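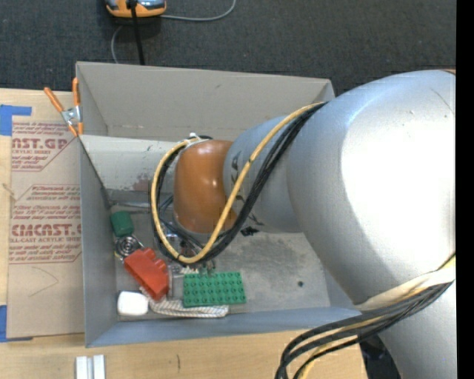 Da-eun Cha and Myung-ja Ko
December

4.2 Grasp planning in the bin

Figure 3. Workspace for the bin trials, with the arm reaching into the gray bin and mixed objects along the left and front.

The planner samples 512 candidate grasps per cycle and drops any whose wrist pose would bring the arm into a bin wall. Objects near a wall lose most of their candidates this way. In Figure 3 the green stud plate lies near the front wall, with rope passing below it. We model the cables as a padded volume fixed to the last link. Replanning is capped at 60 ms.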